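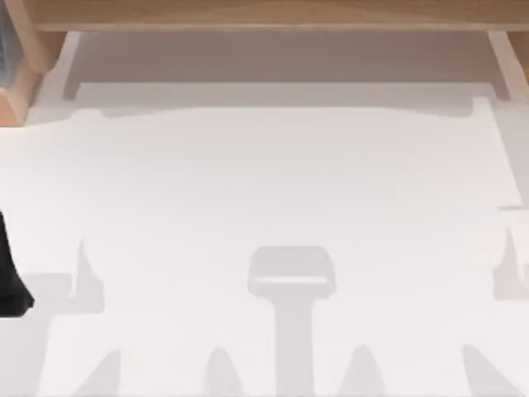
The low bench, pale wood finish

Entryway bench: keep it low or raise it?

drolomo_dad
Posted in Small Spaces, 7:40 am

We moved into a two-bedroom in February and the front door opens straight into the living room. I want a place to sit and take boots off, plus storage for four people's shoes. The low bench is my starting point. The seat height I have planned is 18 inches. My wife thinks that is too low for her mother, who visits most weekends and has a bad hip. I could put taller legs on it, but then the kids' feet dangle and they end up sitting on the floor anyway.

Has anyone lived with both heights? I also have to decide whether shoes go under the bench or in a separate unit.

pinehollow
Reply 1

18 is standard chair height, more or less. It's fine for most people. For a bad hip I would go higher. My father had his hip replaced and they told him not to sit on anything where his knees came up above his hips. Ask your mother-in-law to sit on a few chairs in your house and measure the one she gets up from easiest.

Stevens_22
Reply 2

Don't change the bench for somebody who visits on weekends. Put a regular chair by the door with arms on it. Arms matter more than height when you have trouble standing up. We did this for my aunt and she never used the bench once.

drolomo_dad
Reply 3

There is no room for a chair. The wall is 22 inches from the door trim to the corner on one side, and the other side is where the bench goes. I could put a grab bar on the wall above it. Does that look too much like a hospital?

Yhon Alvarado
Reply 4

I've installed a lot of grab bars and they don't have to look like a hospital. Get one in black or brushed nickel and people think it's for towels. Screw it into a stud. Drywall anchors will not hold an adult who is falling, whatever the package says.

On the shoes, I would go with a separate unit. Under a bench they get kicked to the back and you need a broom to get them out. An open-front unit with a shelf up top and a deeper space below it is more useful. 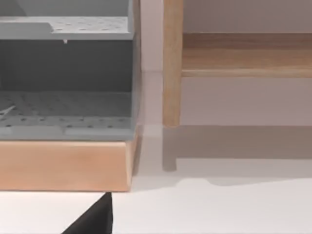
Boots go on the bottom, everyday shoes one level up, and gloves and hats on top. Put a tray under the boots if you get snow. I also leave the doors off, as nobody in my family has ever closed one.

pinehollow
Reply 5

I disagree about the separate unit. In a small entry every extra piece of furniture makes it harder to get in with groceries. We had a Stika cabinet by our door for two years and I took it out. Now each person gets two pairs under the bench and the rest live in the bedroom closet. It's less work to sweep too.

Stevens_22
Reply 6

Two pairs each with kids? We have cleats, rain boots, snow boots and school shoes. That rule would last a day at my house.

pinehollow
Reply 7

Mine are teenagers, so that could be the difference. Seasonal stuff goes in a bin in the garage.

drolomo_dad
Reply 8

No garage here. I measured again tonight and a narrow unit would fit on the short wall if it's under 22 wide. Rekis has one in their closeout section but the reviews say the back panel bows. Has anybody put one together?

Yhon Alvarado
Reply 9

I put one together for a customer. The back does bow if you only use the nails that come with it. Run a bead of wood glue in the groove and add a few small screws along the middle shelf. Fasten it to the wall as well, with kids in the house.

drolomo_dad
Reply 10

Thanks. I'm going to leave the bench at 18, put up the grab bar, and try the unit. My wife wants to see her mother sit on it before I drill anything, so the bar waits until the weekend.

Stevens_22
Reply 11

Still think a chair would be better.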